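Course Handouts | Automation Purchasing and Evaluation

Handout 6: Reviewing a Demonstration Recording Kit for Desk Tasks

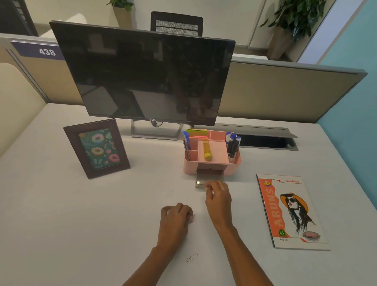
Yvonne Wainwright
Senior Lecturer, Applied Automation

Revised 10/18/22

6.1 Purpose of this handout

This handout supports the sixth session of the course and should be read before the practical review. It concerns the Vimetau Desk Kit, a package sold by Clarkard for recording people at everyday desk tasks, with the recordings intended for use in training robot arms. Students will prepare a written review of the kit as though advising a department that is considering its purchase.

The review is an exercise in judgment about a product. Students are not asked to train a model, and no credit is given for doing so.

6.2 What is supplied

The standard package contains a head-mounted camera, a charging cradle, a calibration card, a printed task book and one year of access to the labeling service. The labeling service is operated by Erketti under contract to Clarkard, and its terms are separate from those of the kit. A buyer who renews one does not automatically renew the other. Both sets of terms are in the course folder and both must be read.

The task book lists 200 short tasks grouped by type of motion: reach, pull, lift, place, turn and sort. Each task has a stated starting condition and a stated end condition. The drawer tasks, which occupy most of the practical session, fall under "pull" and "sort."

6.3 Why a desk is a fair test

A desk appears simple and is therefore often chosen for product demonstrations. A buyer should ask whether the desk in the demonstration resembles the desks on which the work will be done. A bare surface with one object at its center tells the buyer very little.

The desk used with this handout has the ordinary contents of an office. A pink plastic organizer with pens, markers and a yellow glue stick stands in front of a switched-off monitor, and its small clear drawer is pulled out. A notebook lies to the right and a framed picture stands to the left. For the purposes of the review, four features of such a desk deserve attention.

Clear plastic. The edges of a transparent drawer can be hard to separate from what lies behind them. Reviewers should check whether the labels supplied by the service follow the drawer itself or only the hand near it.

Small metallic items. The few round items near the front corner of the drawer, which resemble coins or pushpin heads, are a good instance of objects that a labeler may name with more confidence than the recording allows. The Erketti terms permit the label "unknown small item." A review should state how often that label is used and whether its use is consistent.

Dark glossy surfaces. The monitor screen reflects the room. Reflections may be marked in error as objects or as motion, and they may also show persons who have not agreed to be recorded. This second point is taken up in section 6.5.

Loose objects outside the task. A single paper clip on the white desktop has no part in a drawer task. A sound recording method keeps such objects in the record without treating them as targets.

6.4 Points of comparison

The nearest competing product considered in this course is the Kong bench unit, which uses fixed cameras above the work surface. The two differ chiefly in viewpoint. A head-mounted camera moves with the wearer and sees the hands from above and behind, with the forearms entering from below. A fixed camera gives a steadier view, but it must be set up again whenever the work moves to another desk.

Neither arrangement is better for every buyer. A department with one permanent bench may prefer the fixed unit. A department that wishes to record at many desks will find the head-mounted kit easier to move, and should then ask what is lost when the wearer looks away.

Price comparisons must be made on the same basis. The figures for the exercise are as follows.

Desk Kit, single unit: $2643
Additional labeling, per block of 100 recordings: $200
Recordings included in the first year: 2000

Students should work out the cost of a second year for a department that continues to record at the same rate, and should state any assumption made about renewal. Reviews that quote only the purchase price will be returned for revision.

6.5 Consent and surroundings

Recordings made in an open office take in more than the task. Neighboring seats, sign numbers on partitions and printed matter on the desk may all be legible. The reviewer must report what the kit offers for masking such details, whether masking takes place before or after the files leave the site, and who is able to reverse it. A general assurance from the seller is not sufficient — the relevant clause should be cited by number.

6.6 Practical session

Students work in pairs, one wearing the camera and the other keeping the written log. Jinfeng Zou will issue the equipment and Xiaoyan Yin will supervise the log sheets. Each pair completes the following.

1. Read the start and end conditions aloud before recording.
2. Set out the desk and leave personal items out of view.
3. Record the drawer task with the right hand, then with the left.
4. Repeat with the drawer contents changed.
5. Compare the returned labels with the written log and mark every disagreement.

6.7 Submission

The written review is due in November, on the date posted in the course folder. It should state a recommendation, the conditions attached to it and the evidence from the practical session. Questions about the cost exercise should be sent to Rui Aguiar, and questions about the contract terms to Peiyu Song.

Required reading for the next session: Clarkard terms of sale, parts 2 and 4; Erketti labeling terms, complete.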